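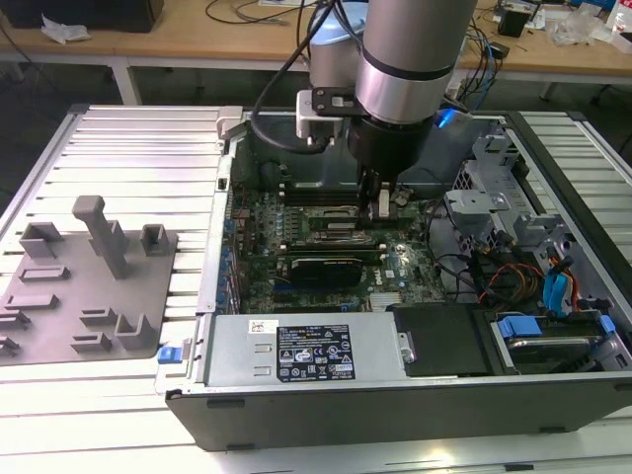 Lecture 7: Visitors in a wetland reserve

Search this site... Go

Notes prepared by Ileana Tănase for the course on nature travel. Please read them before the seminar of Emanuel Ilie.

Last time we spoke about who owns the land. Today we look at what happens when people come to see it. Our case is the Norora marsh, which lies between the village of Jitaru and the old ferry landing at Revska. The reserve covers 526 hectares, and most of it is reed bed and shallow water.

1. Carrying capacity

The term comes from grazing: how many animals can a field feed? In tourism we ask how many visitors a place can receive before it is damaged. There are two kinds of limit.

Ecological limit: the point where plants, soil or nesting birds begin to suffer.
Social limit: the point where visitors feel that the place is too crowded.
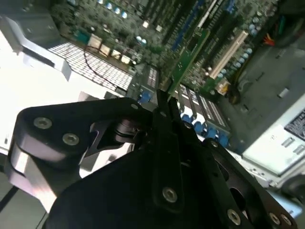 The two limits are seldom the same. In Norora the social limit is high, as the reeds hide one group from another. The ecological limit is much lower during nesting. The reserve therefore admits 88 visitors a day until July, and after this the limit is reviewed.

2. Boats and paths

All boat trips are run by Gramance, a cooperative of local guides. Motors are forbidden in the inner channels. A wave from a motor boat can flood a floating nest, even when the boat passes slowly.
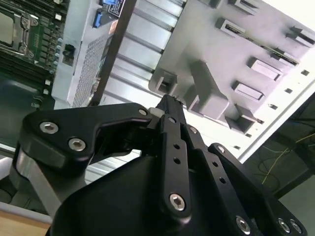

Fig. 1. Open server chassis with light grey drive cage.

The boardwalk is cheaper to maintain than the boats, but it brings people to the same spot every day. Compare this with what we said about trampling in lecture 2.

3. Money

The entrance fee is divided between the reserve and the village. Consider who earns from a visitor who stays one night, and who earns from a visitor who comes by coach and leaves before lunch.

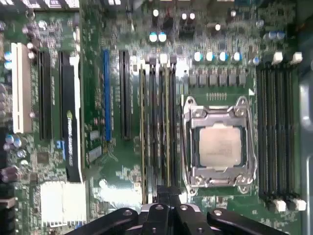
Fig. 2. Processor in its socket on a green motherboard.

For the seminar: write one page on whether a daily limit is fair to the people of Jitaru. Bring it on paper.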